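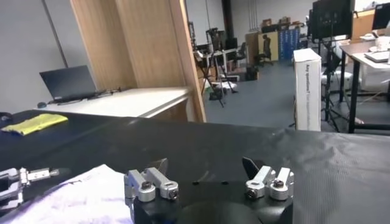

A mesa de dobrar

Casa, roupa e rotina
Publicado em 2020-02-02

Branco por cima do preto, amarelo no fundo. A mesa grande está forrada com um tecido preto fosco, já com uns vincos, e nela tem um pano branco puxando de leve pro lavanda, todo cheio de dobras moles, ainda por resolver. O amarelo já foi. Está dobrado em retângulo, chapado, perto da beirada de trás. Um esverdeado bem vivo, de marca-texto.

Passei boa parte de dezembro pensando em mesa de dobrar roupa. Começou em casa, com uma pilha de lençol em cima da cama, a cama que eu precisava usar pra dormir, e a pilha indo pra cadeira, da cadeira pra cama, da cama pra cadeira. Quem mora em apartamento pequeno conhece o circuito. Aí resolvi escrever sobre isso, pedi opinião na redação e recebi mais resposta do que para qualquer pauta do ano passado. Gente que dobra no chão. Gente que dobra em cima da máquina de lavar, com a máquina centrifugando. Uma colega dobra no ar, em pé, vendo novela, e jura que fica bom. Não fica, eu vi.

Tem muita matéria sobre método de dobra. Rolinho, envelope, na vertical, o famoso lençol de elástico que vira um bolo. Sobre a superfície, quase nada. E a superfície manda em tudo.

Por que forrar de escuro

Durante anos usei a mesa da cozinha, fórmica clara. Pano de prato branco, fórmica branca, e eu lá tentando achar a costura. A pilha ficava torta e só aparecia que estava torta no armário. Com forro escuro é outra conversa. A beirada do pano claro aparece inteira, qualquer ruga também, e o canto que sobra dois dedos pra fora fica te encarando.

Foi numa lavanderia de bairro chamada Irkari que me ensinaram o forro preto. Balcão comprido, tecido preto esticado, e quem dobra ali não usa régua nem gabarito. Olha a beirada e pronto. Perguntei se não pegava fiapo. Pega. Muito. Passam rolo adesivo no fim do turno e lavam o forro separado, sempre, depois que uma leva inteira de guardanapo saiu cinza. Ninguém me contou quantos guardanapos eram e pela cara achei melhor não insistir.

Vale o contrário também: roupa escura em forro escuro é um sofrimento. Calça preta, meia azul-marinho, some tudo. Lá na Irkari viram o forro do avesso, que é bege. Solução simples, copiei no mesmo dia.

O tecido do forro tem que ser fosco. Cetim escorrega, plástico gruda, toalha de mesa impermeável faz as duas coisas, depende do clima. Um algodão encorpado já segura a peça no lugar enquanto você alisa. Vinco no forro incomoda menos do que parece, eu passava o meu toda semana no começo e agora passo quando lembro. Lembrei duas vezes desde então.

Altura, essa coisa chata

Mesa de jantar é baixa pra dobrar em pé. Dez minutos tudo bem, meia hora e a lombar reclama. Uma bancada na altura do cotovelo dobrado, um palmo abaixo, é onde fica confortável pra mim, que sou de estatura média. Testei com calço, com caixa de livro, com a tábua de passar (estreita demais pra lençol, ótima pra fronha).

A loja Plerner, que vende móvel usado num galpão perto da estação, tinha uma bancada comprida por 1.410, com os pés reguláveis. Achei caro. Voltei na semana seguinte e tinham vendido. Acabei com uma folha de porta lisa em cima de dois cavaletes, que não é bonita, mas o forro cobre e ninguém vê. Comprimento bom, dá pra abrir um lençol de solteiro no meio e ainda sobra um canto para as peças prontas.

Esse canto é importante, volto nele já.

Antes disso, a profundidade. Mesa funda demais faz você se debruçar, e quem se debruça amassa com a barriga o que acabou de alisar. Acontece comigo direto. Se só tiver mesa funda, encosta ela na parede e usa a faixa do fundo só como depósito do que está dobrado.

O que fica pronto vai para o fundo

Repara de novo no amarelo: dobrado e lá longe, perto da beirada de trás. O branco, aberto, ocupa a frente. É a arrumação que eu mais demorei pra aprender, parece bobagem. Eu punha a pilha pronta do lado da mão direita, onde ela levava cotovelada. Pilha no chão, dobra de novo, xinga, dobra de novo.

Na casa de hóspedes Alarcón, onde fiquei 3 noites pra escrever outra coisa (uma matéria de pão, saiu no número passado), a rouparia funciona assim: roupa solta entra por um lado da mesa, roupa dobrada vai pra trás, e só sai da mesa quando a superfície toda estiver tomada. Nada de levar peça por peça pro armário. Elas usam cor como código. Pano amarelo é cozinha, branco é cama, azul é banheiro. Você bate o olho e sabe. No meu caso, que tenho pano de tudo quanto é estampa, o código não pegou, mas separei ao menos os de cozinha dos de chão. Devia ter feito isso há muitos anos e prefiro não comentar.

Lá também me explicaram o retângulo. Quadrado empilha bonito e ocupa errado, sobra buraco na prateleira funda. Retângulo de 3 dobras entra de comprido, com a lombada pra frente, e cabe mais um tanto. Pano de limpeza, pano de prato, toalha de rosto, todos na mesma largura. A largura é a da prateleira, mede uma vez e decora. Eu uso a mão aberta mais dois dedos.

Branco dá trabalho

Tem um capítulo só pro branco. Ou quase branco, porque branco mesmo, depois de algumas lavagens, vai pra um lado ou pro outro: amarela ou azula. O tom lavanda, em roupa de cama, muita gente até procura, com anil na última água. Anil demais mancha. Minha avó punha num saquinho de pano, eu ponho direto e já estraguei fronha.

Tecido claro e fino tem outra manha que é amontoar. Você larga na mesa e ele faz aquele relevo todo, prega pra cá, prega pra lá. A tentação é puxar pelas pontas. Puxar pelas pontas estica o viés e deixa o meio embolado. O que funciona aqui:

Acha um canto. Um só. Prende esse canto na quina da mesa com a mão esquerda.

Alisa com o antebraço, do canto pra fora. A palma gruda, o antebraço desliza.

Só depois procura o segundo canto, no mesmo lado comprido.

Dobra ao meio no sentido do comprimento e para. Olha. Se a beirada de cima passou da de baixo, conserta agora.

Daí pra frente é rápido. Um lençol me toma 5 minutos, com elástico mais, sem elástico menos. Vi na internet quem faça em segundos, parabéns.

E tecido de baixo também conta. Se a peça está com uma parte em cima de outra coisa, ou outra coisa em cima dela, tira antes de alisar. Parece óbvio escrito assim. Eu já alisei um lençol inteiro em volta de uma tesoura.

A outra mesa

Na foto tem ainda uma escrivaninha branca, atrás, com um laptop preto aberto, um mouse pequeno e um feixe de cabos pretos atravessando o tampo. Parede cinza clara. É a convivência que todo mundo que trabalha em casa conhece: a mesa do computador numa ponta, a mesa do pano na outra. Funciona bem desde que cada uma fique no seu lugar. Pano em cima do teclado é o começo do fim.

Eu dobro entre uma tarefa e outra. Mando e-mail, dobro quatro toalhas, atendo telefone, dobro mais duas. Antes isso me dava culpa, agora marco no caderno como pausa. Só que exige a mesa montada o tempo todo, e aí entra o espaço. Quem não tem o cômodo sobrando pode usar tampo dobrável na parede. A Pudevlow, marcenaria pequena, me fez orçamento de um: 3.000, instalado, com dobradiça reforçada. Fiquei de responder. A folha de porta segue firme nos cavaletes.

Sobre os cabos, um conselho de quem tropeçou. Junta num feixe só e deixa em cima do tampo, longe da área do pano. Cabo correndo na beirada agarra em lençol. Você puxa o lençol, vem o carregador, vem o copo. Na minha vez veio o copo.

Luz ajuda mais que ferro

Última coisa, porque o espaço aqui acaba. Luz. Passei anos dobrando no corredor com uma lâmpada amarela fraca e culpando o tecido pelas rugas. Luz de lado, vindo da janela ou de luminária baixa, mostra cada prega. Luz de cima, dura, achata tudo e você acha que está liso. Leva pro armário, tira no dia seguinte e cadê o liso.

Mudei a mesa pra perto da janela em dezembro mesmo. O ferro saiu do armário bem menos desde então. Passo camisa, passo a toalha boa quando vem visita. Lençol não passo mais, dobro com capricho e o peso da pilha faz o resto, se a pilha ficar quieta uns dias.

Lista curta pra quem quer montar a sua

Tampo liso, comprido, sem quina viva. Porta velha serve, tampo de escritório serve.

Forro fosco de duas caras, escuro de um lado e claro do outro. Costurar dois tecidos juntos resolve, nem precisa acabamento.

Rolo adesivo na gaveta mais próxima. Dois rolos, se tiver gato.

Faixa do fundo livre pra peça pronta.

Uma luminária de lado.

Banquinho não. Sentado você para de alisar direito e começa a enfiar as coisas na pilha de qulaquer jeito, palavra de quem tentou por um inverno inteiro.

E o pano amarelo, o de cozinha, dobra primeiro. É pequeno, vai rápido, e a mesa já fica com uma coisa pronta em cima enquanto você encara o lençol.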